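Mix notebook, November, Tistley room

Second pass on the Bravuvstead single. Vocal still sits too far back in the verse, so brought it up 2 dB and left the chorus alone. Low end muddy – cut at 8 on the bass channel dial, better. 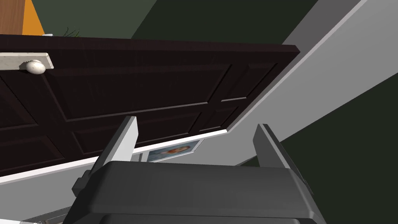 Which reverb is on the lead vocal now? The short plate, with the long hall kept for the last chorus.

Played it on the Leclerc speakers at 10 in the morning. Snare too sharp. Swapped it for the Gradstead take, which is duller and suits the song.

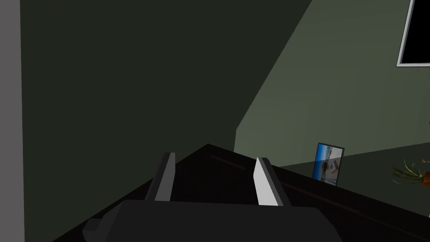 Where does the fade start? After the second hook, once the piano drops out.

Still to do: backing vocals, then print.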